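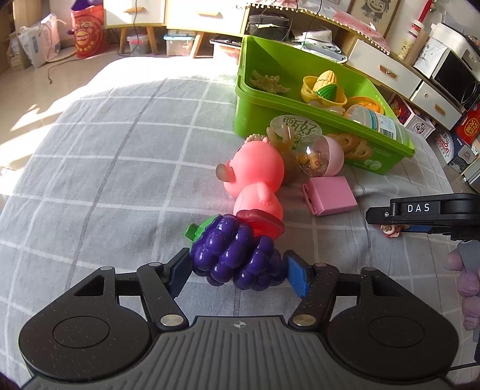
Zuletzt geändert im Dezember

Trauben, Schweinchen, Kapseln: Wer sammelt so was?

Ich war zu früh dran, wie immer, und Mohsin Bukhari stand noch in Hausschuhen in der Tür. »Komm rein, aber pass auf, wo du hintrittst«, rief er und verschwand in der Küche. Also bin ich erst mal allein durch den Flur, vorbei an Kartons mit der Aufschrift »Tritau doppelt« und »Tausch« (und einem, auf dem nur ein Fragezeichen stand). Mohsin sammelt kleines Plastikspielzeug, am liebsten das aus Automaten, und zwar seit der Grundschule.

Angefangen hat alles vor dem Schreibwarenladen Stameck, gleich an der Bushaltestelle. »Da hing so ein Kasten an der Wand, Münze rein, drehen, klack. Mein Bruder hat sich Kaugummi gezogen und ich wollte immer die Kapsel. Der Inhalt war mir erst mal gar nicht so wichtig, ich mochte dieses Geräusch!« Er macht es mir vor, mit der Zunge, zweimal.

Heute stehen 283 Stücke in seiner Liste, und die führt er noch von Hand, in einem karierten Heft. Warum keine Tabelle am Rechner? »Hatte ich. Die Festplatte ist gestorben, und da waren 80 Einträge weg. Seitdem Kugelschreiber.«

Beim Kaffee kommen wir aufs Geld, und da wird er ein bisschen verlegen. Für einen kompletten Automaten von Lemieux hat er einmal 300 Euro hingelegt, ohne Schlüssel wohlgemerkt – den hat ihm später ein Schlosser nachgemacht. Verkaufen würde er ihn nicht. Ein Händler auf der Börse in Skolcombe habe ihm 800 geboten, erzählt er, »und ich hab die ganze Rückfahrt überlegt, ob ich blöd bin«. War er nicht, finde ich. Das Ding steht jetzt neben dem Kühlschrank, und wer zu Besuch kommt, darf einmal drehen. Ich auch! (Ein grüner Ring, leider zu klein.)

Was mich noch interessiert hat: Wie macht man altes Gummi sauber? »Lauwarmes Wasser, ein Tropfen Spüli, weiche Zahnbürste. Und dann auf ein Handtuch, bloß nicht auf die Heizung.« Klebrige Sachen lagert er einzeln in Butterbrotpapier, die färben sonst ab.

Gerade sucht er die zweite Serie von Tritau, die mit den Tieren. Wer noch welche im Keller hat, darf mir gern schreiben, ich leite das weiter. Zum Tauschen hat er genug, der Flur ist voll davon.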